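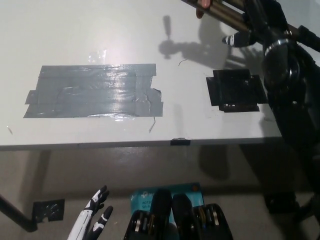 Grey for the big things, black for the small one. The white table, as it is these days.

In praise of the taped rectangle

By Iqra Gilani

There are people who own label makers, and there are people who own a roll of duct tape and a grievance. I have been both. I came to the second camp late in life, after a label maker printed the word SCISSORS on a strip so handsome that everybody in the workroom admired it and went on putting the scissors on the windowsill.

The subject of this essay is tape on tables. I don't mean tape holding a table together, which is a separate matter and usually a sad one. I mean tape laid flat on a perfectly good surface to tell the rest of us where something goes. We have two such patches on the white table in our shared workroom, a large grey one on the left and a smaller black one over to the right, and they have caused more conversation than anything else we've put in there, including the expensive chairs.

The grey patch is the one visitors remark on. It is duct tape, laid in strips across, each overlapping the last, and it is a rectangle in the way that a garden shed is a building. The edges wander. Little extra pieces stick out at either end where whoever was laying it ran short and carried on. It has wrinkles. In the afternoon the creases catch the light and the whole thing shines like a baked potato in foil. The black patch is neater, though I wouldn't hang a picture by it.

When the table was new, the proposal was to do this properly. Somebody had a Gritach catalogue, and Gritach will sell you a desktop zoning kit: a set of printed vinyl mats with rounded corners, in colours named after herbs. The kit comes with a booklet. I read the booklet. It recommends that a household or team should hold a short meeting before placing the first mat, in order to agree on its zones, and then a longer one a month afterwards to reflect on them. The price was £106 before delivery. A roll of grey tape was in the drawer and had already been paid for.

I have nothing against a handsome mat. My trouble is with what a handsome mat does to people. They become careful of it. At my last place we had a Kistia tray for incoming post, a lovely thing, and within a week we were all leaving the post beside it, out of respect. It stayed immaculate for 11 months and then somebody took it home. A patch of wrinkled tape inspires no reverence whatever. You can put a box down on it with a thump. You can drag the box off again. If the corner lifts you press it down with your thumb, and if it lifts a second time you add another bit of tape, which is how most of these things get their character.

The ugliness also works as a signal. A white table is an invitation. Leave one alone and it will collect mugs, gloves, a bicycle pump and eventually a plant. Our minds see clean space and think, lovely, I'll just pop this here. But a great dull slab of duct tape says that somebody has been here before you with a purpose. You may not know what the purpose was. You hesitate all the same, with your mug in the air, and move along a bit.

Now, the objections, of which I have heard plenty.

The first is that it looks dreadful. It does. I concede the point and would like us all to move on.

The second is that tape ruins the finish. I took this one seriously, as it's a nice glossy top and it throws back the ceiling lights like a pond. My experience with older tables is that the tape comes off if you are patient and that what it leaves behind can be shifted with oil and a rag, followed by soap to shift the oil. My experience is also that people who are anxious about the finish will cheerfully put a hot pan on it. Everybody has a weakness.

The third objection is about creep, and here I have less of an answer. Tape breeds. You begin with one rectangle and the roll is still in your hand. There is a small strip of black wrapped over the front edge of our table, and I have asked what it is for and received two confident and entirely different explanations. There is also a scrap of clear tape just above the grey patch, stuck there by itself, so faint you would miss it if you weren't the sort of person who writes essays about tape. I suspect it of being the start of something. Clear tape as a marker strikes me as a failure of nerve. If you have something to say to the table, say it in a colour.

Then there's fluff. Adhesive and lint have an old understanding, and any table with tape on it will sooner or later have a curl of thread lying beside the tape as though it were waiting to be let in. I wipe it. It comes back. I have stopped taking it personally, more or less.

What I will defend to the end is the method. Before we had marks, a thing on that table could be in any of 40 places, and each of us was certain of a different one. A friend who runs a repair bench over at Lodhi tells me they tried coloured lights, then a laminated plan, then a rota, and finally tape. At the Sato workshops, where I taught evening classes one September, the tool wall was painted with outlines so crisp that a missing hammer looked like the scene of a crime. It was beautiful and it took a man seven weekends. I thought of him when I heard how long our grey patch had taken, which was less time than it takes to boil an egg.

It's the speed that counts, I think. A mark you can make in four minutes is a mark you can be wrong about. If the patch turns out to be too far left, you peel it up, swear a little, and lay another. With vinyl mats in a shade called Sage you'd have to reconvene the meeting.

So I'm for it. Put the tape down, crooked if need be, and press out the larger bubbles. The only request I would make is for the roll to go back in the drawer afterwards. It has been turning up on the windowsill, next to the scissors.

Contact the editor | © 2025 Iqra Gilani | Back to top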